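Intro to Room Acoustics and Listening
Week 3 notes, October 14, 2020

Where we left off: sound level, decibels, why doubling the power isn't doubling the loudness. If you missed it get notes from someone, I'm not going over it again before the quiz.

Today: reverberation, early reflections, masking, a bit on headphones vs. speakers at the end.

1. Direct sound and reflections

Direct sound = straight line, source to ear. Gets there first, always.
Early reflections = first bounces off walls, ceiling, desk. Ear mostly fuses these with the direct sound. Adds loudness, some color.
Late reflections = everything after. Dense, no separate echoes. This is the reverb tail.

Clap test: clap once in a stairwell, once in a closet full of coats. Do it this week, write down what you hear. Two or three lines is plenty.

2. Reverberation time

RT60 = time for the level to drop 60 dB after the source stops.
Depends on volume of the room (bigger = longer) and total absorption (more = shorter).

Sabine, metric:
RT60 = 0.161 x V / A
V in cubic meters, A = sum of each surface area times its absorption coefficient.

Worked one from the board: V = 49 cubic meters, A = 13 square meters.
0.161 x 49 = 7.889
divided by 13 = 0.61 s
Fine for speech. Still a bit live for recording a voice.

Watch out: Sabine assumes the sound is spread evenly through the room. Works badly in very dead rooms. Use Eyring there (handout from week 2 has it).

Coefficients change with frequency!! Thin carpet eats highs, does almost nothing at 125 Hz. A room with only carpet sounds boomy. People forget this every year on the exam.

3. The Cillatwood hall problem

Old hall, plaster walls, hard floor, flat ceiling. Complaint was that speech is mush past the middle rows.
First fix they tried: louder speakers. Made it worse. Direct sound up, reverb up by the same amount, ratio stays put.
Second fix: curtains along the back wall, absorber panels on the ceiling. Better. Slap echo off the back wall gone.
Question for next time: why would you leave the front part of the ceiling hard? Hint, early reflections.

Read the Conlow chapter on speech rooms, skip the bit on organ lofts.

4. Masking

Loud sound hides a quieter one close in frequency. Spreads upward more than downward, so low rumble can cover speech but a high whistle mostly doesn't cover low stuff.
Ventilation noise = usual suspect in classrooms.
Also happens in time. A loud sound can hide a soft one just after it (forward masking) and, weirdly, just before it (backward, much shorter).

5. Headphones vs. speakers

Headphones take the room out. No reflections, no RT60 to worry about. Left ear gets left channel only, right ear right only. With speakers both ears hear both, that's crosstalk.
Result: image sits inside the head, and hard panning feels odd.
Over-ear: cushion goes around the ear, and the seal matters for bass. Glasses break the seal, so does hair. Check fit before you beleive any low end judgment.

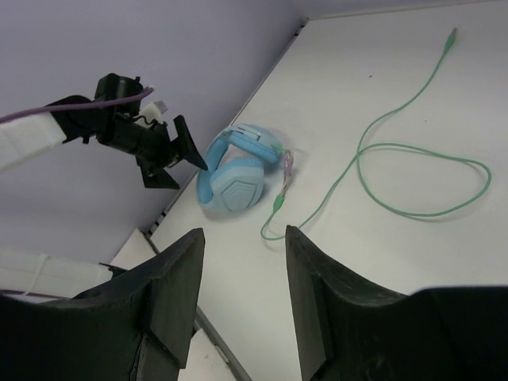

6. For next week

Problems 2 and 3 from the sheet. Show units.
Clap test notes, hand in on paper.
Listen to one recording on speakers and again on headphones, same volume as near as you can get. Write down where the voice seems to be each time.
Next topic is room modes, bring a calculator. Phone is ok in class but not for the quiz.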